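Why Does a Quilt Have Three Layers?
Share 8

Hello again, young stitchers! My name is Colette Collet, and I have been making quilts for so long that my thimble has a dent in it. Last September a boy called Mathis asked me why we go to all the trouble of sewing a blanket three times over. I gave him a very quick answer, and I have been thinking of a better one ever since – so get comfortable, please.

A quilt is a bit like a sandwich. The top is the pretty part, and it is often made from lots of small pieces of cloth sewn together. The bottom is called the backing, and it is usually one big plain piece. In between goes something soft and puffy called batting. (Yes, like baseball, but you will not need a helmet!)
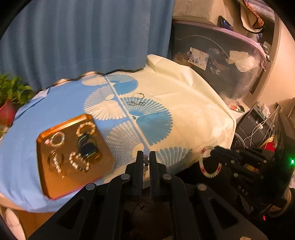 Small beads and a cloth with fan shapes.

Now, the batting is the part that keeps you warm, and it does that with air. All those fluffy fibers have tiny spaces between them, and the air gets stuck in there. Your body warms up that air, and because it can't wander off very easily, the warmth stays close to you. A puffy winter coat works the same way, and so do a bird's feathers when it fluffs itself up on a cold morning.

But fluff likes to move. If you only sewed around the outside edge, then after a few washes the batting could slide down and bunch up in one corner, and you would have a lumpy corner and cold toes. So we sew little stitches through all three layers, all over the quilt, to hold everything still. Those stitches are the quilting, and that is where the whole thing gets its name.
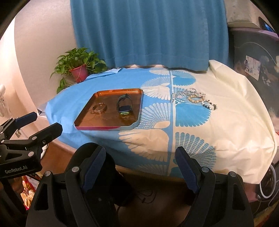

Quilting stitches can go in any pattern you like, as long as they don't leave big empty patches. Straight lines are easiest for beginners, and my first quilt had nothing else. Curves take a little more practice. You might try a fan, like the ones on the blue and cream tablecloth, some with thin rays and some with long rounded petals. Draw one on paper first, then trace it onto your cloth with washable chalk and follow the line slowly. Wobbles are fine. My own quilts are full of them, and they are every bit as warm.

If you want to try it yourself, ask a grown-up for two squares of old cotton and a square of batting the same size. Pin them together, stitch a big X from corner to corner, and give it a squeeze. You have made a very small quilt, just right for a teddy bear or a hamster-sized toy!

3 comments

Rajkumari Nigam: We read this at bedtime and now I have been told we need batting by tomorrow.

Gion Brunner: Can you use an old towel in the middle? My daughter wants to know.

Colette Collet: Yes she can, Gion! It will be flatter and a bit heavy, but lovely for a doll's bed.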